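Chapter 4
Choosing a Light Bulb for the Room You Have

I learned about color temperature the expensive way. My first apartment had a north-facing living room, and I filled it with bulbs I'd grabbed off the shelf because the box said "daylight." Who doesn't want daylight? Every evening my sofa looked like it was waiting to see a dentist. I swapped them for bulbs marked 3000 K and the same gray sofa turned soft and a little bit brown, and I finally liked the rug again.

So before we get to fixtures (Chapter 5) and dimmers (Chapter 6), I want you to get comfortable with 2 numbers on the box. The first is kelvins, written with a K, and it tells you how warm or cool the light looks. Lower is yellower. The second is lumens, and it tells you how much light you get. Watts only tell you how much power you're paying for — they won't tell you how bright your kitchen will be.
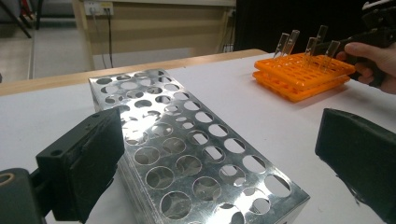 Let's take a real room. Trinidad Bravo, who taught the evening class this book grew out of, used to make us all plan the same small bedroom: one ceiling fixture, one reading lamp, pale walls. She put an 810 lumen bulb in the reading lamp and asked us what was wrong with it. Most of us said it was too dim. She moved it closer to the pillow and we all squinted! Distance matters a lot, and we'll come back to it in the Dvorak house exercise at the end of the chapter.

Walls matter too. A dark green wall swallows light, and a white one throws it back at you with whatever color the bulb has. If you've painted recently, live with the room for a week before you buy anything, and look at it on a Saturday when you're home from breakfast to bedtime.

Key terms in this chapter: kelvin, lumen, watt, color rendering, beam angle.

4.1 Warm and cool light

Go turn on a lamp in the room you're sitting in and hold a sheet of white paper under it.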